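Villia Residents' Association Message Board
Housing and Common Facilities > Laundry Rooms
Topic: Proposed change to the drying room schedule and the rule on bed linens

Niven_Board_Secretary
Posted 2022-12-21
Members are advised that the Board has received a written proposal concerning the drying rooms in the Niven and Grestby buildings. Under the proposal, each household would be limited to one drying period of five hours per week, and quilts, bedspreads and other heavy bedding would be assigned to a separate period. Comments are invited in this topic. Members are asked to state which building they live in and to keep to the matter at hand.

The text of the proposal may be read at the Niven front desk. It was submitted by Mr. Luzius Gruber of the Grestby building.

gruber_l
Reply 1
I thank the Secretary for opening the topic. I wish to set out the grounds for my proposal, as the notice is necessarily short.

The present rules were written when the drying rooms served one building each. After the Zirkis wing was connected in November, its residents were given the use of the Grestby room, and no change was made to the schedule. Ordinary clothing and heavy bedding now compete for the same lines. My own household is not exempt from this.

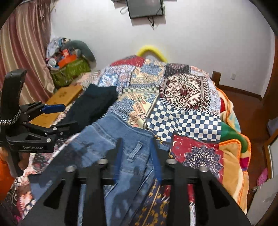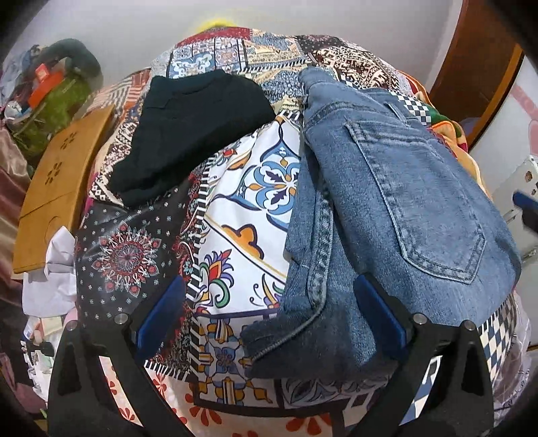

A pair of jeans will dry on a line overnight. A quilted cover of several layers will not, and it takes up the space of a good many shirts. I consider it reasonable that the two be treated separately. I would add that the current rule 5, which says that "large articles shall be hung with consideration," gives no guidance that a member can apply.

grestby_third_floor
Reply 2
Grestby building. I support the separate period for bedding. I do not support the weekly limit of five hours. Denim and knitwear need more time than that in winter, and the room is not heated after ten in the evening. A household with children would be obliged to take its washing down damp and finish it in the apartment, contrary to the ventilation guidance we all received when we signed our leases.

Niven_726
Reply 3
Niven building, apartment 726. I must object to the proposal in its entirety. The Niven room is not crowded. I have used it every week for many years and have rarely waited. If the difficulty arises from the Zirkis connection, it should be addressed in Grestby, and the Niven schedule should be left as it is.

I would also ask Mr. Gruber to explain how the limit would be enforced. The existing sign-up sheet is regularly filled in by the same few hands, and entries are crossed out without initials.

gruber_l
Reply 4
In response to Niven_726: the proposal covers both buildings for the plain reason that the bylaws do. A schedule for one building alone would require an amendment, and an amendment requires a general meeting. I have no objection to that course if the Board prefers it.

As to enforcement, I had assumed that the sheet would be replaced by the booking book that was in use before the renovation. It is in the cabinet beside the Grestby mailboxes.

To grestby_third_floor: the point on winter drying is well taken. I would accept a longer period from November until the end of the cold season.

zirkis_wing_resident
Reply 5
Zirkis wing. I regret that the wing is being discussed as though it were the cause of the trouble. We were told in writing that we would have equal use of the Grestby room, and our charges were raised by 50 a year on that basis. Several of us dry our clothes at home already in order to avoid the very complaint that is now being made.

I am not opposed to a booking book. I am opposed to any wording that ranks residents by the wing in which they live, and I ask the Board to confirm that no such wording is under consideration.

Niven_Board_Secretary
Reply 6
The Board confirms that no ranking of residents by building or wing is under consideration. The proposal as received makes no such distinction.

oldtimer_736
Reply 7
Niven building. I live in 736, down the hall from the previous correspondent of that floor, and I do not share the view that the Niven room is free of problems. On weekends it is full by nine in the morning. Persons who use it on weekday afternoons will naturally have a different impression.

On the matter of quilts, I would caution against a rule that depends on the name of the article. A thin summer bedspread dries faster than a heavy sweater. Older patchwork can also be of mixed fabrics, and the owner may have good cause to wash it by hand and dry it flat, for which neither room has any provision. I suggest that the rule refer to the length of line occupied. The lines in both rooms are already marked off by the wall hooks, and one household could be allowed three hook lengths at a time.

Niven_726
Reply 8
I accept the correction concerning weekends. I do not accept that hook lengths are a workable measure. The hooks in the Niven room are unevenly spaced, and two near the window have been missing since the repainting.

grestby_third_floor
Reply 9
The missing hooks should be reported to the building office in any event. I did so for Grestby and they were replaced within the month.

I find the suggestion from 736 sensible. It would also settle the question of where curtains belong, which the proposal leaves open. May I ask Mr. Gruber whether he would be willing to revise his text?

gruber_l
Reply 10
I am willing to revise the text on the following points. The weekly limit would be withdrawn for the winter months and reviewed in the spring. The reference to quilts and bedspreads would be replaced by a reference to length of line. A drying rack for articles that must lie flat would be requested for each room, the cost to be met from the laundry fund.

I would retain the separate period for heavy bedding as a matter of courtesy, on a voluntary basis. It was the part of the proposal to which I attached the most weight, and I am not persuaded that length of line deals with it fully. A wet bed cover hung beside another household's dry shirts is a nuisance even if it keeps to its own hooks.

zirkis_wing_resident
Reply 11
I can support the revised text. I would ask that the booking book be kept somewhere other than the cabinet by the Grestby mailboxes, for which Zirkis residents have not been issued a key.

Niven_726
Reply 12
I maintain my objection as regards the Niven building and ask that it be recorded.

Niven_Board_Secretary
Reply 13
The objection is recorded. Mr. Gruber is asked to deliver the revised text to the Niven front desk, marked for the attention of the Board. The question of the cabinet key has been forwarded to the building office. This topic will remain open for comments from members who have not yet replied.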